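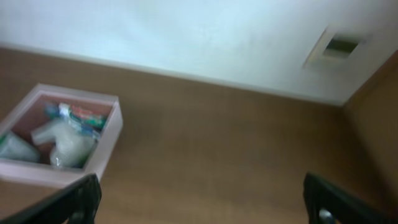
Figure 1. Pale surface with a small rectangular opening, adjoining a brown surface.

Indoor Air Quality in Shared Study Rooms
Student Project Report, January 26, 2024
Prepared by Shiyu Gu and Ditte Bach
Project advisor: Birgit Sperling

1. Purpose
The project examined how quickly carbon dioxide builds up in the study rooms of the Bukwood residence hall when doors and windows are kept closed. Residents had reported stuffy air during evening hours.

2. Method
Readings were taken in two rooms at one-minute intervals. Each session lasted 180 minutes, with four students seated at their desks. Doors were opened after the first 60 minutes in half of the sessions. Outdoor air was measured before each session.

3. Results
In the smaller room, levels passed 1,000 parts per million in every closed-door session. The larger room stayed below that level when the door was opened on schedule. One session in August was excluded after the meter lost power.

4. Recommendations
Doors should be opened once an hour during group use. A second round of readings is proposed for the winter term.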